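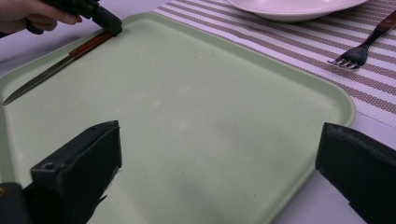 How is paper made?

Paper is made from tiny threads called fibres. Most of them come from wood, and some come from old paper that has been used before. If you tear a piece of kitchen roll slowly and look at the torn edge, you will see the fibres sticking out like short hairs.

From tree to pulp

At a paper mill, logs have their bark taken off and are cut into small chips. The chips are cooked with water and chemicals until they go soft and fall apart. The mushy mixture is called pulp. It looks a bit like thin porridge.

The pulp is poured onto a moving mesh, like a very long sieve. Water drips through the holes and the fibres stay on top, lying across each other in all directions. Heavy rollers squeeze out more water, then hot rollers dry the sheet. It is wound onto a huge reel and cut up later.

Making paper by hand

People made paper by hand long before there were machines. Some still do. Leanne Treloar makes paper at a workshop in Bavlow, and she uses old envelopes, egg boxes and sometimes onion skins. Her biggest order was 334 sheets for a set of handmade books.

She dips a flat frame with a mesh across it into a tub of pulp. The frame is called a mould. On top sits a second frame with no mesh, called a deckle, which gives the sheet its shape. She lifts both out level, gives them a small shake and lets the water run through. Then the deckle comes off and the wet sheet is pressed onto a piece of felt.

Handmade sheets often have a wavy, feathery edge. This is called a deckle edge.

Why is some paper coloured?

Dye can be added to the pulp before the sheet is made, so the colour goes all the way through. Tear a piece of sugar paper and the torn part is coloured too. Some wrapping paper is only printed on one side. When you tear that, you see white.

Why does paper tear more easily one way?

On a machine, many of the fibres line up in the direction the mesh is moving. This is called the grain. Try tearing a sheet of newspaper from top to bottom, then from side to side. One tear will be much straighter than the other. Card folds more neatly along the grain, so it helps to find it before you make a birthday card.

Words to know

Fibre: a very thin thread
Pulp: fibres mixed with water
Mould: the frame with a mesh
Deckle: the frame that goes on top
Grain: the direction most of the fibres lie in

Words by Torben Bauerfeind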